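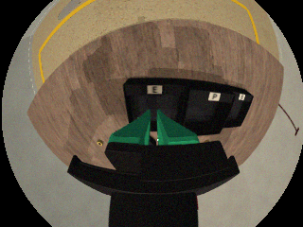
4.2 Rendering the wrist view

The policy takes only the wrist camera as input, so the simulator has to match that camera more closely than it has to match the rest of the cell. Our first renderer used a pinhole model and warped the result afterward. Objects near the rim came out soft, and the gripper body was stretched in a way the physical lens does not produce. We replaced it with a direct fisheye projection in Zurkelon, the rendering layer we built on top of the Sang physics engine. Pixels outside the image circle are set to black and masked out of the loss.

Figure 3. Simulated wrist view from the sorting task, rendered with the fisheye model. The green fingers point toward the row of three bins. The letter tags get smaller from left to right.

The bins are joined in a single row, and each compartment carries a letter tag. The instruction given to the policy names a letter, never a position. This matters because the order of the tags is shuffled between episodes, and a policy that learns "go left" will fail on most of them. The tags are small in the wrist view, and the one at the far end of the row can be hard to read at the starting pose. In Figure 3 the E and the P are clear, while the third could be taken for an S or an 8. We kept such starting poses in the training set. The arm is free to move closer before it commits to a bin, and we wanted the data to include cases where it should.

We generated 1,618 episodes for training and held out 183 for evaluation. For each episode we sampled the table texture, the light direction, the pose of the bin row and the order of the tags. Lens parameters were drawn from a narrow range centered on the calibrated values. The finger color was left fixed — an early run that varied it gave no benefit on the real arm and slowed training.

4.3 Effect of the projection model

We trained 5 policies with each renderer, changing only the random seed, and compared them on the held-out episodes and on the physical cell at Fodumine. All held-out episodes were rendered with the fisheye model. Policies trained on the warped pinhole images did nearly as well as the others when the target was the nearest bin. The gap opened up at the far end of the row, where the curvature squeezes the compartment and its tag. The usual error there was a release over the divider, with the correct letter chosen but the placement short.

On the physical cell the same pattern held, with more variation between seeds. Training time per policy was roughly 4 hours for both renderers. We use the fisheye renderer in all remaining experiments, including the comparison with the Judum baseline in Section 5.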